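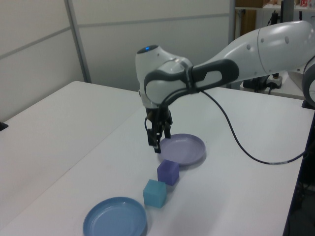 Slide 1. Lavender plate on a white tabletop.

Colour, Contrast and the Dining Room: Notes for the Speaker
Skullcombe Residential Care Partnership, May 2019
Prepared for Debashish Dissanayake, Head of Catering Standards

Opening (allow five minutes)

Welcome those attending on behalf of the Partnership. Explain that the session concerns the appearance of the dining room and the table, and that menus and nutrition will be dealt with at the June meeting. Questions may be taken at any point.

State the purpose plainly. Many of our residents have reduced sight, and a number live with dementia. For these residents a meal may be hard to see before it is hard to eat. White fish and mashed potato on a white plate, on a white cloth, offers very little to guide the fork. Staff may record a poor appetite when the resident has simply not found the food.

Ask the room how many homes have changed their crockery in the past two years. Do not press those who have not.

Plates and cloths

There are two edges to consider. The first is the edge between the food and the plate. The second is the edge between the plate and the table. A strong plate colour helps with the first for pale foods, but may hinder it for dark ones. Gravy on a navy plate is a common complaint, and the Strachan home withdrew its navy plates for this reason.

Pale tints need particular care. Refer back to the first slide. Lavender differs from white, but both are light, and a resident who has lost some colour vision may notice little difference between them. A tint chosen from a catalogue should be tried on the table where it will be used, under the lamps that are normally lit at supper.

Patterned rims are best avoided. Residents have been seen trying to pick up printed leaves and berries. A plain band of darker colour at the rim is acceptable.

Hand round the sample plates at this point. There are two sets, one matt and one glazed. Invite comments on glare.

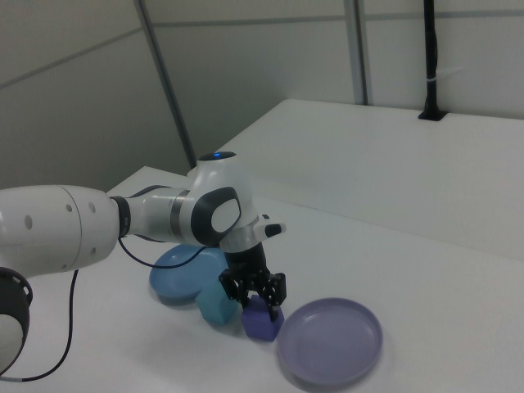

Small items cause more difficulty than plates, and managers tend to overlook them. Tablets, butter portions, sugar lumps and salt pots are all easily lost on a busy cloth. Darker or stronger colours on a plain surface are easier to pick out, as with the small purple cube on the white tabletop in this slide. The same cube on a floral cloth would be much harder to locate. Homes that serve butter in foil portions are asked to place them on a side plate of contrasting colour, always in the same position.

Beakers and glasses

Clear glasses filled with water are hard to see and easily knocked over. The Partnership recommends a coloured tumbler for any resident who has had repeated spills. The tumbler should not be of a kind associated with children. Several families have raised this with us and the point is a fair one.

Lighting

Ceiling lights in the older homes were fitted for general use and do not serve the tables well. At Nanano House the tables were moved nearer to the windows and blinds were fitted against low sun. No new wiring was needed. Remind managers that a shiny table top reflects the window and may hide a glass standing on it.

Costs

The budget for the first phase is £1,000 for each home. It may be spent on crockery, cloths or lamps, but not on furniture. Orders for crockery should go through Bivico, with whom the Partnership has an existing agreement. Homes with 59 or more places may apply for a further sum, and the form is at page 2 of the handout.

If asked about replacing sound crockery, reply that existing white plates should be kept for dark foods and for residents who prefer them. Personal preference is to be respected and noted in the care plan.

Closing

Ask each manager to choose one table and try the changes there for a month. Meal records should be kept in the usual way. There are 70 copies of the handout by the door. Sample plates must be returned to the front desk before lunch.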